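Milden Slow-Set Wallpaper Paste, 464 g bag
Powder paste for plain, patterned and hard-to-match papers. Item 4000.

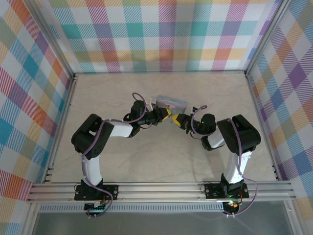 Pastel plaid on three sides of a beige marbled tabletop.

Home > Wall > Paste and size > Milden Slow-Set

In stock in Rumodside. Ships from our Civbridge warehouse, usually the next working day.

I've been hanging wallpaper since I was tall enough to hold the bottom of a strip for my mother, and I've been selling the stuff for nearly as long, so please forgive me if I go on a bit. Paste is my favorite thing in the shop. Customers come in for the rolls and they'll spend a whole afternoon flipping through sample books (please do, the chair by the window is for that), and then at the register they grab whatever bag of paste is closest. I always want to run around the counter and have a little talk first!

Milden Slow-Set is the one I use at home. I've got it in my hallway, in both bedrooms, and on the inside of a linen closet that nobody but me ever looks at. It's a plain powder you mix with cold water, and the reason I love it is the working time. You put a strip up, you stand back, you see that the pattern is a hair low on the left side, and you can still slide the whole thing up with flat palms. With some pastes you have to peel it off and start again, usually with a swear word.

What's in the bag

464 g of dry powder in an inner liner
A folded mixing sheet (read the side with the drawings, the other side is tiny print)
A paper band stirrer, flat, good enough for a small bucket

You'll need your own bucket, brush, smoother and knife. I sell a Wada paste brush that goes well with this one, soft and wide with a hook on the handle so it hangs on the bucket rim, but any clean wide brush will do the job. If yours was last used for shed stain, buy a new one.

Specs

Item number: 4000
Weight: 464 g
Water per full bag: 4 quarts, cold
Coverage per full bag: 184 square feet on a primed wall
Color: white wet, clear dry
Use on: primed drywall, sound painted plaster, lining paper
Don't use on: bare plaster, gloss paint that hasn't been sanded, anything damp
Paper types: standard paper, heavy paper, most paper-backed fabrics
Cleanup: warm water and a sponge

How I mix it

Put the cold water in first. All four quarts for a full bag. Then get the water moving with a stick until it's really swirling, and shake the powder in slowly with your other hand. If you dump it all in at once you'll get dumplings, and dumplings do not dissolve, I don't care what the bag says. Keep stirring until it starts to drag on the stick, then leave it alone while you go make coffee. When you come back, stir it once more. It should look like thin yogurt and fall off the brush in a fat blob.

For a half batch, weigh the powder on a kitchen scale. I used to do it by eye and I had one bathroom where every strip below the window came up at the corners, so now I weigh it. Fold the liner down tight on what's left and clip it, and keep it somewhere dry. I've used a clipped half bag the following winter and it mixed up fine.

Mixed paste keeps overnight with plastic wrap pressed right down on top of it. I wouldn't go longer than that. You'll smell it when it's gone.

Plaids, checks and other troublemakers

I get more questions about plaid than about any other pattern, and they nearly all come down to the same two worries: will it line up, and will the corners look crazy. Plaid is having a very nice moment, especially the soft ones in nursery colors, and I'm happy about it because I grew up with a plaid kitchen and I think it makes a room feel like somebody lives there. But it is a pattern made of straight lines, and your house isn't.

Pick where you want it to be perfect. Usually that's whatever you see from the doorway. Start there, with a plumb line you drew with an actual level, and work outward both ways so any drift ends up behind the door or in the corner with the coat rack. Don't start from a corner and trust it. I've never met a straight corner in Rumodside, and I've hung paper in new construction here too.

Lay out the first couple of strips dry on the floor before you cut the rest. Look at where the horizontal bands land at the ceiling. If your ceiling runs downhill (mine does, toward the back porch, like it's trying to leave) try to have a wide pale band up top. A thin dark stripe right under the crown will point at the slope all day long.

At inside corners, cut the strip so a sliver wraps around onto the next wall, then start the next strip fresh from a new plumb line and lap it over the sliver. The plaid will be off by a thread there. You'll see it for a week and after that you won't. Outside corners are easier on the eyes and harder on the hands. Smooth toward the edge, go around in one push, and don't stretch it.

Stretching is the big one with slow paste, by the way. The same slipperiness that lets you nudge a strip will let you pull it long if you tug on it. Push from the middle with your palms open. If you catch yourself pinching the bottom edge, let go!

Small projects

A full bag is more than you need for one accent wall, and I've got a bunch of favorite uses for the leftovers. The backs of bookcases. Drawer bottoms. A three-sided nook around a desk, which looks so cheerful in a light check. The risers on a staircase, if you've got the patience. My sister lined an entire dollhouse with sample-book scraps and Slow-Set, and it's nicer than my apartment.

For little panels, paste the panel and the paper both, thinly, and let them sit until they go tacky before you bring them together. Roll from the center. Put something flat and heavy on top overnight with a sheet of wax paper in between. I forgot the wax paper once and now I own a cookbook with a checked cover.

What customers ask me

Can I use it over old wallpaper? I'd really like you not to. If the old paper is stuck down hard at every single seam you might get away with it, but new paste wets the old layer and can bring the whole lot off the wall in the night. Strip it, wash the wall, prime it. It's a boring weekend and you'll only do it once.

Do I need to size the wall first? On fresh primer, no. On old flat paint I brush on a thin coat of the same paste, let it dry, and then hang. It gives you an even slickness across the wall.

Will it stain a pale paper? It dries clear for me. Wipe the face of each strip with a barely damp sponge as you go and change the water often, way more often than you want to. Dried paste on the face shows as a shine when the sun comes in sideways.

Is it okay for peel-and-stick? Peel-and-stick has its own adhesive. Please save your money.

How about a bathroom? A powder room, sure. A bathroom with a shower that gets used every morning, I'd want a good fan and I'd still keep the paper well away from the tub. We carry a ready-mixed Milden in a pail that copes better with steam, so give me a call and I'll set one aside.

How many bags do I need? Measure the width of each wall, add them up, multiply by the height, and divide by 184. Round up. Don't bother subtracting the windows unless you've got a whole wall of them. If you come out just under a full number, buy the spare anyway and bring it back unopened. I'll refund it, I don't mind one bit.

My bubbles haven't gone away. Leave them be until the paper is completely dry, which can take a couple of days in January with the windows shut. Most flatten out as it tightens. For a stubborn one, slit it along a pattern line with a new blade, work a dab of paste in with a small artist's brush, and press it down with a dry cloth.

Shipping and pickup

Bags go out by regular ground from Civbridge, and I wrap the liner in an extra sleeve if it's raining. Pickup in Rumodside is free, and if you want to bring a picture of your room and talk about where to start your first strip, come before noon when it's quiet. I can cut brush-out samples of most papers while you wait.

Returns are fine on unopened bags. Once the liner is open I can't take it back, but if you've had trouble with a mix, call me and tell me what it looked like in the bucket. Nine times out of ten it's warm water.

Goes well with

Wada paste brush, wide
Milden seam roller, beech handle
Snap-blade knife with spare blades
Lining paper, medium weight
Plumb bob and chalk, sold together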